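Flastari bench notes, October, 4:10 p.m.

Pastry bagging, the paper bag round. Fidelina Valderrama picked the bag, so it has a lantern, a knot, an orange and a red envelope promising 100 元. Best pay on this bench all month.

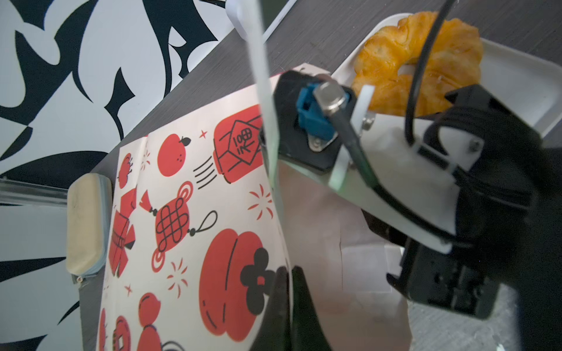
Fried ring on the white plate, festive bag standing by.

Ring type holds its shape but has a lot of crinkle, and crinkle means crumbs. Want a wider bag mouth next round. Warnari sells one; see if Jacquet will sign for it.

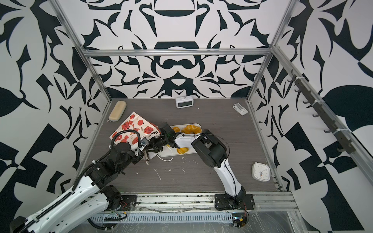 1 min read

Bag tilted over the edge of the tray, "Happ" showing. I'll take that as a partial result. Budget is up to 60 bags, then we go back to plain white and lose the will to live. Wipe the gray table before leaving. Grease spots to be logged under Prernisetti.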